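Revisión de seguridad antes de la función -- Alfombra y sala de prensa
Estreno de la película de Nataša Nedeljković, teatro Plevinico
Sábado, 5 de mayo de 2018
Revisó: Gilang Kusuma

1. Vallas del lado de los fans: CONFORME. Están unidas entre sí. En la esquina falta un pie de goma, lo pedí a Flakico.
2. Cables de los focos: NO CONFORME. Dos cables cruzan el paso de los fotógrafos sin cubierta.
3. Salida de emergencia del vestíbulo: CONFORME. La puerta abre bien, pero el panel del patrocinador estaba muy cerca y lo hemos movido.

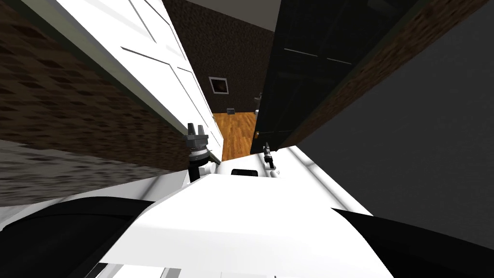
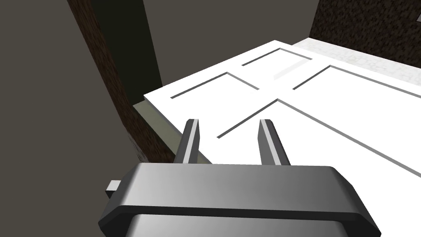
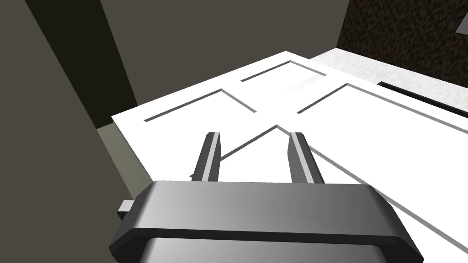
4. Aforo de la sala de prensa: CONFORME. Son 63 sillas y 11 acreditaciones para cámara de pie. No se admite más gente, aunque venga con invitación de Imeck.
5. Extintores: CONFORME CON OBSERVACIÓN. El del pasillo de camerinos tiene la etiqueta de abril y no se lee la firma.
6. Llegada de los actores: PENDIENTE. Stavros Perić quiere bajar del coche antes de la valla para hacerse fotos con el público. Vesna Hoxha, de seguridad, debe decir si es posible.
7. Fondo para fotos: CONFORME. Tiene contrapesos en los dos lados -- el viento de ayer lo movió un poco.

El punto 2 hay que corregirlo antes de abrir las puertas. Yo vuelvo a pasar con Afshin Safavi y firmamos los dos.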